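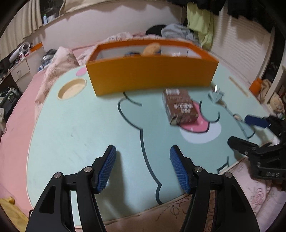

How far apart should the two grippers start? Wide open and a hand's width from the nearest thing on the table, says the Florkley rule sheet.

I spent a day at the Morico open house and loved it! Ileana Ilie walked us through all 7 house rules – pads checked first, box placed before the small stuff, no reaching across your other hand. I broke that last one right away (sorry, Ileana).

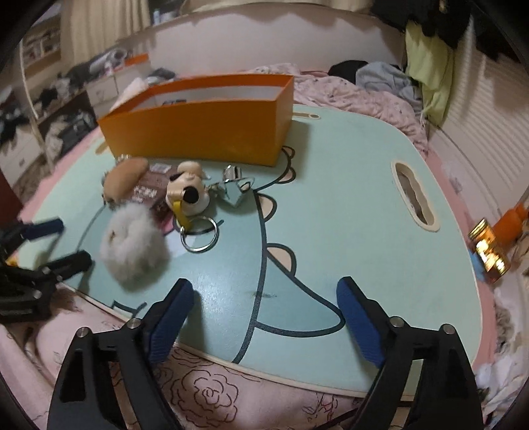

Keychain charms in front of the orange box.

Next visit's in March.

Home Visits Rules Contact
© Morico – Back to top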